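Let the kids do the boring bit

By Grímur Damgaard
June

I've been helping out with the robotics club at Plavier for a while now, and every spring we have the same row. Half the room wants to build something with wheels that smashes into other things with wheels (fair enough, I love those too!) and the other half wants to teach a machine to tidy a kitchen.

This year the kitchen lot won, and I'm glad. Their project is called Bendon, and it's mostly a person sitting at a table with a gripper in each hand, moving a lunch box. Then moving it again. They wanted 30 goes before the end of term and got to 59, which tells you something about teenagers and stubbornness.
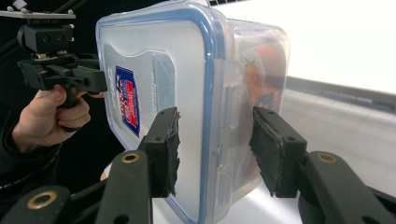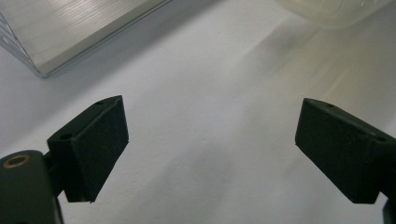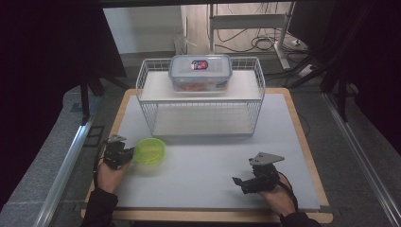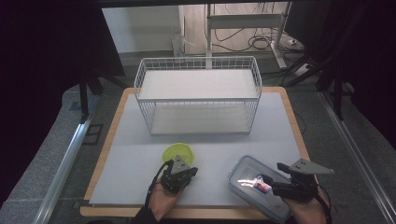
But is it engineering?

A parent asked me that at the open evening, quite kindly. I think it is. You try picking up a plastic box with a pair of stiff fingers and you'll have opinions about foam pads within 2 minutes. You start arguing over which side to grab, and whether the latches get in the way, and suddenly you're designing things.

My one grumble is the Gundeo Cup, which still gives us four marks for patience and the rest for speed. I'd swap them round tomorrow.

14 comments
4 shares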